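Kullovthorpe stage race adds summit finish, loses time trial

4/16/22

Organizers of the Kullovthorpe stage race have put out the route for this July and there is a fair bit to chew on. Time trial gone. Summit finish in. Same number of days as last year but the hard stuff comes a lot earlier.

The race starts in Kullovthorpe as usual, outside the old market hall, and heads south on the flat roads by the river. One for the sprinters unless the wind gets up. Last time it did get up, and half the field came in well behind the leaders with their race already over, so nobody with plans for the overall will want to sit at the back.

Day two is rolling, with two short climbs late on and a finish in Trunuston. Narrow streets there, tight left turn before the line. Riders complained about that turn last year and it is still in. Organizers say the barriers will be moved back to give more room and the road has been resurfaced since then.

The big change is the third stage. It finishes at the top of the Lowther climb, used only once before and never as a finish. Long, steady for the first half, then properly steep once the road leaves the trees. Whoever leads at the top will be hard to shift with only two stages left after it.

Losing the time trial will not please everyone. Team Flesix built its win last year on the race against the clock and had been expected to do the same again. The team said in a short statement that it was "disapointed but not surprised" and would pick its squad after the spring block. A lighter line-up looks likely. No word on wether last year's winner will be back to defend the title, the team would only say that the rider is training again after a knee problem and is not on a fixed schedule.
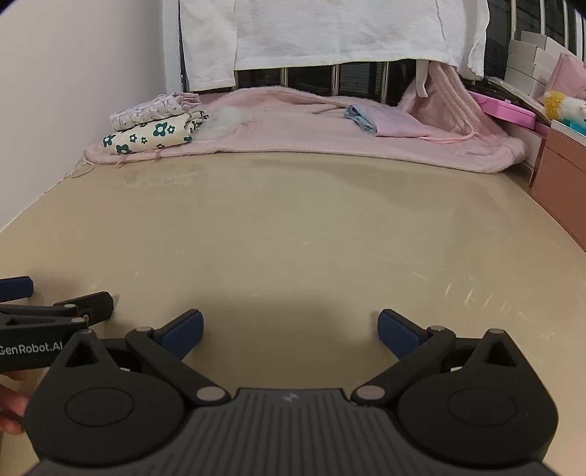 Black gripper, blue pads on the fingertips.

The last two days are less clear cut. Stage four goes through the hills east of Trunuston, up and down all day, no single climb long enough to make big gaps but not much flat road to organize a chase on either. Good day for a break. The last stage comes back to Kullovthorpe for laps of the town center, finishing where it all started. Time bonuses on the line every day, so a close race could still change hands there.

Prize money is up. The overall winner takes $4000, and the organizers say the women's race will pay the same amount for first place. The women's route uses the same Lowther finish and drops the opening river stage. Start times for both races to be confirmed once the road closures are signed off.

There are also changes for the teams. Squads are smaller by one rider, which should make the race harder to control, and feed zones have been moved away from the descents after crashes in the last edition. Team cars will be held back on the final part of the Lowther climb, where the road is too narrow for passing. Neutral service on motorbikes instead.

Entries for the remaining wild card places are still open. Local teams get first call on those, and at least one club from the Trunuston area has already asked for a spot. Full start list expected in the weeks before the race.

Fans planning to watch at Lowther should note the road to the summit will be shut to cars from early morning. Walking and riding up allowed until the race convoy gets close. Parking at the bottom, buses from Kullovthorpe station, times to follow.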